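Hand Over Hand

My first robot lesson starts at 9 in the morning and I'm already holding it wrong. "Looser," says Phong Phí, from somewhere behind my left shoulder. "You're not steering a truck." I loosen up. The arm across the table loosens up too, which is a very odd feeling the first time, like seeing your own shrug on somebody else.

I'd come to Morotell in February because I'd written one too many sentences about robots "learning" and wanted to see what the learning looked like. What it looks like is a person at a table, doing a small chore over and over. You hold a pair of handles, the arms copy you, and the computer saves everything: the camera pictures, the angle of every joint, how far the grippers were open. One run through the chore is called a demo. A good operator can get through 100 demos in a day. I was hoping for 30 (I had a train to catch, and, as I would soon learn, no talent).

The system they train on is called Zestar, and Phong has been teaching it for long enough to have opinions about everything. He thinks coffee makes people jerky. He thinks pianists are overrated as operators and that anyone who has ever iced a cake is worth hiring on the spot. He started out at MacAulay, where they taught arms the other way, by grabbing the arm itself and walking it through the motion. "Great for your shoulders," he says. He still likes it for simple things, pushing a drawer shut, wiping down a counter. But your hands end up in all the camera views, and with two arms you run out of hands pretty quickly!

So I practiced. I picked up a sponge and put it down. I picked it up again. My trouble was waiting – I'd get close to the thing, stop to think, and then go for it, and Phong would sigh and delete the run. A robot trained on my demos, he explained, would also stop to think, only it wouldn't be thinking. It would just hang there. You have to decide before you move.
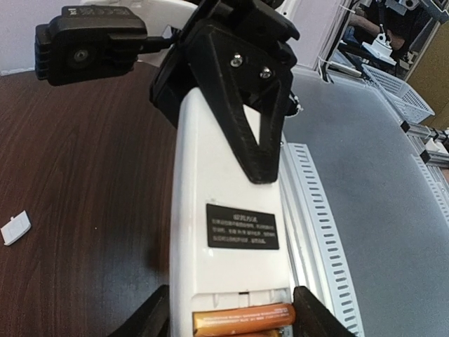 Batteries are the chore that operators complain about most, and I can see why. Your fingers know a hundred little things about a battery compartment (where the spring is, which end to tip first) that you've never had to say out loud, and through the handles you can't feel any of it. You work from the wrist camera. With the white device held between the two black fingers and the compartment open, an orange and copper AA lying across it, I could at least tell what I was aiming for. What I couldn't tell was how hard I was squeezing. Phong's advice was to watch the plastic and forget about my hands, and that helped some.

The software that sorts the keepers from the junk is called Dritgate, and it's a tough grader. Phong's Zestar set stood at 715 accepted demos when I sat down. I'd love to report that I pushed it a good way past that. I added 9, and two of those he let through because, he said, the model ought to see a nervous person once in a while.

I did make my train. On the way home I opened my bag with one hand and caught myself planning the grip.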